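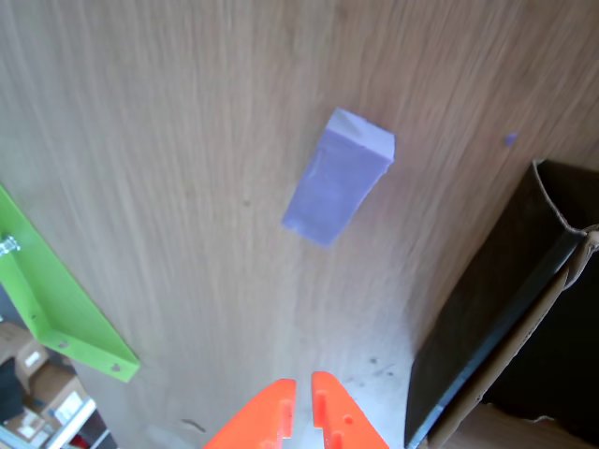
Purple Blocks and a Bare Table

The owner of Soltitz, a toy shop with a play table at the back, puts out very little at once. "A purple block on plain wood gets picked up," she says. "A full bin gets tipped over."

She started in February with 50 blocks and now sets out 5. The rest stay in a cupboard.

Parents ask about wear. "Corners go first - then you find little bits on the table," she says. She wipes it down at closing and swaps out any block that has gone soft.

The table is oak, bought secondhand from Ruvenari. She has no plans to paint it.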